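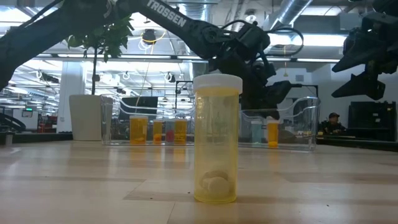 Pill bottles, two bins and a Trossen arm on the bench.

Sunday, January 6, 2019
To: home-automation-talk
Subject: Re: Re: chores, and when we can stop doing them

> The Clenside people reckon sorting the week's tablets is next. Their July
> note says 214 good runs out of 354, and they only began last spring. Give
> it two years and my mum won't need anyone calling round in the mornings.
> Why are you lot so gloomy about it?

I read the same note and came away less cheerful than you did. 214 out of 354 leaves 140 that went wrong, and the note doesn't say how. A dropped bottle is a nuisance. The wrong bottle put in the wrong bin is another matter, and I'd want those two listed apart before I let one near my own father's tablets.

Look at the bottle in front. It's standing upright by itself with the white cap on and a few tablets at the bottom. My kitchen cupboard has boxes, foil strips, a bottle lying on its side and a jar of cloves. Clear bins are a fair test, I'll give them that, as see-through plastic is hard on cameras. Amber bottles inside clear bins, harder still.

But moving a bottle from table to bin isn't the chore. The chore is getting a child-proof cap off, tipping out one tablet when two want to come, and noticing that the chemist has changed the colour again. I asked on the Farnmont list whether anyone had seen an arm do the push-and-turn on a cap it hadn't met before. Two replies, both about jam.

As for the mornings: the woman who calls on my father also sees whether he's eaten and whether the back door is locked. Price that up before you swap her for a pair of grippers.

I'd gladly be wrong. If Clenside put out the failed runs, uncut, I'll sit through all 140 and report back here.

> PS did you ever get the Brunham floor thing going again?

No. It's under the stairs. I use a broom.

Recent threads
Ccori towel folding: has anyone timed it?
Brunham spare brushes wanted
Farnmont meeting notes
Dishwasher loading, again
Which gripper for soft fruit?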